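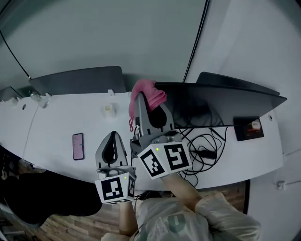

Dust Day at Doltutwood

By Firdevs Aksoy

Give me a long white desk at nine in the morning and I am a happy woman. I know how that sounds! But I have spent most of March visiting offices for this series on the places where people work, and the stop I keep telling friends about is the second floor at Doltutwood, where once a month everybody puts down what they're doing and cleans.

They call it dust day. It was started by Armelle Tanguy, who runs the planning team and who got tired of wiping the same corner every week while the rest of the room turned gray. The rule she wrote is four lines long and taped inside the supply closet. Dry cloth first. Top edges before screens. Cables last. Stop after 50 minutes, finished or not.

Top edges are the part I had never thought about. A pink cloth goes over the upper rim of a black monitor and suddenly you remember that a monitor has a top, and that the top is a shelf as far as dust is concerned. I went home and ran a finger along mine. Please do the same and then come back to this article.

The desks curve, which people love for sitting at and grumble about for cleaning. There is always a bit in the bend that a straight swipe misses. Valdir Coutinho, a scheduler with 13 years at the company, works his way along in short overlapping strokes and won't be hurried. He taught me to lift the phone, the paper cup and the water bottle off to one side before starting, though he admits that on a normal day he just cleans between them like everyone else.

Then come the cables. Oh, the cables! Black ones, looped over each other next to the monitor stand, with a power brick sitting in the coils like an egg in a nest. The desktops have neat round holes for exactly this purpose, and plenty of cords have never been near one. Eskil Vik has opinions here. He wants each cord traced to its plug, wiped along its whole length and fed down through the nearest hole, with a loose loop left so a screen can still be turned. He timed himself on his own desk: 54 minutes, so he broke the rule, and he'd do it again.

What I liked best was how ordinary it all stayed. People talked about lunch. Two of them had a long debate over whether the gray dividers should be vacuumed or brushed (brushed, I think, but softly, and from the top down). A tiny white clip turned up at the back of one desk and was discussed with real interest.

By the end my sleeves were filthy and I had been promised a cloth of my own for next time. Armelle keeps the spares on the middle shelf of the closet, folded in quarters, and she would like them returned that way.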